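Questions I keep getting about the arms, answered in one place so I can stop typing them out in the hallway chat. Last touched 5 March 2025. If yours isn't in the list, come and find me on the bench side or leave a note in the Geren tray.

— Märta Nygård, bench lead, Plalden Kitchen Automation

# Bench arms: your questions

## First things

### Are the arms going to replace us?

Straight to it, then! No one on the Hevia bench has lost their job over the arms, and I asked for that to be put in writing before I agreed to run the changeover. What I was given is a letter that covers everyone on the current roster through to the end of June next year. It doesn't say anything past that, and I'm not going to pretend it does. I've asked for the next one already.

The jobs have changed, though, and I'd be fibbing if I said they hadn't. When I started here I spent whole shifts moving the same pot from the left of a table to the right, writing down how long it took and whether the handle got in the way. The arms do most of the repeat moves now. We set them up, watch them, fix what goes wrong and decide if the result is any good. Some of you like that better. A couple of you have told me you miss the old rhythm of it, and I get that — there was something restful about a shift where your hands knew what to do.

### What do the arms do all day?

Pick things up and put them down, mostly. The Bakke job is a good one to think of: it's a long list of kitchen moves, 984 of them, and each one gets run over and over with the objects in slightly different spots. Put the sauce bottle on the plate. Move the mug next to the oven. Get the spatula out of the pan. It's all stuff you've done at home half asleep, and it is amazing how many ways there are to muck it up.

### Do I need to know how to code?

Nope. I can't, not really. There's a screen, there's a list of moves, and you press go. If the thing on the screen turns into a wall of text you call the desk, and they come over and make a face at it.

What you do need is patience and a decent eye. People who've worked in real kitchens tend to be very good at this. They'll look at a set-up and say "that's going to roll" before the arm has even woken up.

## Your shift

### What does a normal shift look like now?

You pick up your sheet, check the bench against it, do the stop-button test, and run the first block. A block is 15 moves. After each block you reset the table, mark the fails and have a stretch (please do have the stretch, my shoulder is a warning to you all). You're on one bench for the first half of the shift and you swap for the second.

The swap was my idea and some people grumbled. I'm keeping it. Watching the same arm do the same thing for a full shift makes you glaze over, and a glazed-over person doesn't notice a cable creeping under a wrist joint.

### How many benches will I be looking after?

Two, and that's the ceiling. There was a suggestion early on that one person could mind four, and we tried it for a bit. By lunch everyone was running between tables like a short-order cook and the notes were useless. So it's 2 on the roster template, and if you ever get handed a sheet with more than that, bring it to me and I'll sort it out.

### Has the pay changed?

Yes, up a grade for everybody who finishes the training. It took longer than it should've to come through. If your payslip still shows the old grade, it's probably a coding mix-up and payroll can backpay it, but you've got to tell them, they won't spot it on their own.

### I'm slow at the reset. Is someone timing me?

No. The system logs when a block starts and ends, and it could be used to work out how long each of us takes between blocks. I raised this in the very first meeting. What we agreed is that the reset times are kept by bench and not by person, and they don't go into anyone's review. If you think that's slipping, tell me and I'll make a fuss. I'm quite good at a fuss.

Take the time you need. A rushed reset gives you a mug in the wrong spot, and then the whole block's no good and you're doing it over anyway.

### What's the training like?

Six short sessions, on paid time. The first is all safety. After that you're on a bench with someone who's been doing it a while, and you'll be allowed to get things wrong. I dropped an entire tray of pretend vegetables in my second session and they still let me run the place.

## On the bench

### How do I set a table up?

The sheet tells you what goes on and roughly where. Big things first, so the oven and the pans, then the plate, then whatever's small. The little food pieces go on last, as they travel if you so much as lean on the table.

Before you press go, have a look along the cables from the wrist down. They need enough slack for the arm to turn, and you don't want them lying over anything it's about to pick up.

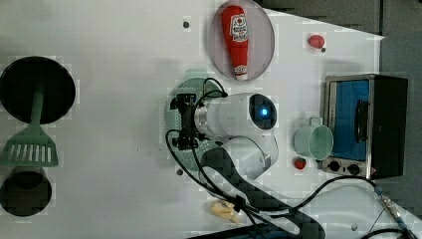 I always put the bottle down last of the medium-sized things, and I always take a second look at how it's lying. Bottles are the ones that catch new people out. On its side, a bottle will roll given half a chance, and a grip that's fine on the fat end is hopeless on the cap. If the sheet gives you a direction for the cap, stick to it. If it doesn't, pick one and write it down, so the next person isn't guessing when they try to work out why your block went well and theirs didn't.

Spatulas are my other bugbear. A long handle across a pan looks tidy enough to us, but tipping the pan with it is the easiest thing in the world. Note the way it was resting if you get a fail. "Spatula fell" tells me nothing!

### Can I reach in while the arm's stopped?

Only once you've pressed stop yourself and the screen says so. An arm that isn't moving might just be between moves. I've said this at every session and I'll go on saying it until I retire. Stop button, screen, then hands.

Sleeves up and lanyards off too, please.

### What counts as a fail?

If the object isn't where the sheet says it should end up, it's a fail, even if it was a lovely try. Close ones go down as a fail with a comment. Don't be kind to the arm. I know some of you have given them names, and I know it feels a bit mean to mark one down after it's had a rough morning, but a generous mark only makes more work for the person who reads the results.

### What if I think the set-up itself is silly?

Say so! Half the good changes on the Bakke list came from someone on the bench saying no cook would ever do it that way. There's a comments box at the bottom of each sheet, and I read them all before the next list goes out. The mug handles got their own line on the sheet thanks to a comment written on the back of a lunch receipt.

## Odds and ends

### Can I go back to hand trials?

There's still a small amount of hand work, mainly for new objects before they go on an arm. It's shared out by request and there's a waiting list. Put your name down with me. I can't promise a full week of it to anyone, but I can usually find you a shift here and there.

### Do the arms run overnight?

Not at the moment. It gets brought up every few months. My view is that if something's moving, a person should be in the room, and that's how it's written in the bench rules. If it ever changes it'll mean night shifts, which would have to go to everyone for a proper vote first.

### Who do I talk to if I'm just not enjoying it?

Me, any time, or your rep if you'd sooner not talk to me. I moved one person over to stores this year and another to the repair desk, and they're both happier for it. Come early in the shift if you can, before the first block, as that's when I've got the kettle on.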